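4.2 Changes in the sorting task

Peninah Shemweta and Gitau Mwakyusa
4/25/21
Filed under: Workplace Automation
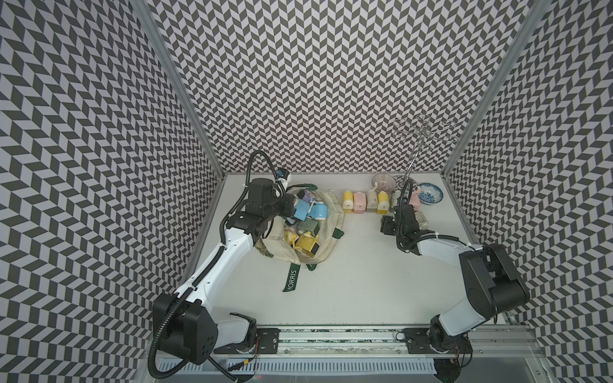
Before July, clerks at the Worari returns room emptied each bag by hand, grouped the desk items by type, and keyed in the totals. The two-arm cell took over the emptying and grouping. Keying stayed with the clerks, who also took on a new duty we call standby: watching the cell and stepping in when an arm stops.

We interviewed 18 clerks and logged 2,095 bags. Small items in soft bags (Figure 3) caused most of the stops, as fabric folds over the contents and the grippers have little room to work.

Figure 3. Two-arm cell with an open tote bag of small desk items and a row of upright containers beside it.

Clerks did not describe standby as easier work. Faith Mrema had sorted by hand for two years and said her wrists hurt less, but she found it harder to stay alert. Kimutai Mugo missed talking across the table. Under the old layout clerks worked in pairs; now one person covers each cell. Several also raised the question of pay, as the grade for the job had not been reviewed when the duties changed.

Stops were logged under 27 codes, and most clerks used only a few of them. Bakari Mussa kept his own notes on paper and passed them on at shift change. We return to these notes in Section 5.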